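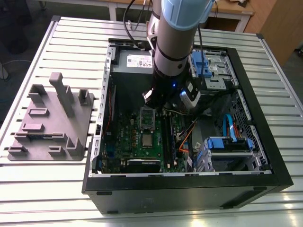

Birgit Lammers wanted to know, when she first rang us, whether she would have to pay anything before someone read her letter from the landlord. She would not, and that is still how the Arstead Advice Centre works. The first appointment is free, and so is every one after it.

About us

The centre gives free legal help with housing, debt, benefits and employment to people who live or work in Arstead. We opened in two rooms over the Dida bakery and moved to 158 Kohlhase Street when the waiting list got too long for the stairs. Last year we dealt with 4000 enquiries, most of them by phone.

Advice is given by law students in their final two years, supervised by qualified solicitors. A solicitor checks every letter before it goes out. If a case has to go to a tribunal, we will tell you whether we can represent you or who else in the area might.

We do not take on criminal cases, immigration appeals or disputes between businesses.

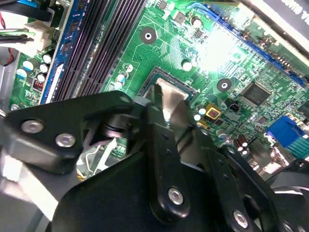

Green computer motherboard
Black robotic gripper in the foreground

Drop-in is on Wednesday, from 10am until the list is full. Please bring any letters you have had, even if you have not opened them, and your tenancy agreement or contract if there is one. Interpreters can be booked through reception.

How we are paid for

Our running costs are met by the law school, a yearly grant from the Skakari Fund and gifts from former students and clients. A gift of £100 covers the tribunal bundle and postage for one housing case. Regular gifts can be set up by standing order, and Reinhold Nolte in the office will send you the form.

Who we are

Bujar Kolev, Director
Stijn Jansen, Head of Casework
Jörg Hamann, Supervising Solicitor (housing and debt)
Reinhold Nolte, Office and Donations

Our annual report comes out in June. Paper copies are kept at reception.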